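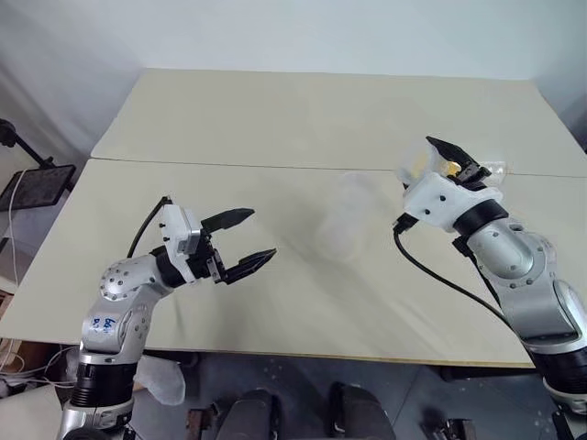

I went back and forth on the Plundau table for most of the winter, and in the end I bought two of them. They're sold as single panels that you push together into one bigger top, and mine are the beige ones (there was a gray too, but my walls are already a pale gray and I didn't want to live inside a cloud).

So, the seam. That was my big worry, and if you've been reading other reviews it's probably yours too. With the two panels pushed up tight it's a faint straight line across the middle and that's it. I notice it when I'm looking for it. A sheet of paper lies flat over it, and so does a placemat, but I wouldn't write on a single sheet right across the join, my pen dipped when I tried. Crumbs do find their way in there – I run an old gift card along it when it bugs me.

Getting the two lined up took longer than the assembly did. The feet screw in and out, and my floor slopes toward the window, so I spent most of an evening on my knees turning one foot, standing up, running my hand over the join, and getting back down again. The instructions give this part one tiny drawing. Do it before you put anything on the table!

The surface itself I really like. It's plain and calm and it doesn't bounce light back at you the way my old white desk did. Clear plastic cups are what we mostly drink out of at this table, and I'll warn you that they sort of vanish against the beige in soft light. I've knocked over more than one reaching for something else. Water wipes right up. Coffee wiped up too, as long as I got to it the same day. I left a ring overnight once and needed dish soap and a bit of scrubbing, and there's still a ghost of it if you crouch down.

Price was 48 more for the pair than the one-piece Dondham I'd been looking at, and the Dondham is probably sturdier. But it wouldn't have made the turn in my stairwell, and two panels did, one at a time, with me swearing only a little. I also had a Grekine folding table for years before this, and that one wobbled if you typed on it. The Plundau doesn't wobble now that the feet are set.

Gripes: the edges are a little sharper than I'd like on bare forearms, there's no hole or clip anywhere for cables so they just lie across the top, and delivery took 18 days when the site said 7. One corner arrived with a small ding, which I've turned to the wall.

Four stars from me. I'd buy the pair again, and I'd set aside a whole afternoon for the feet.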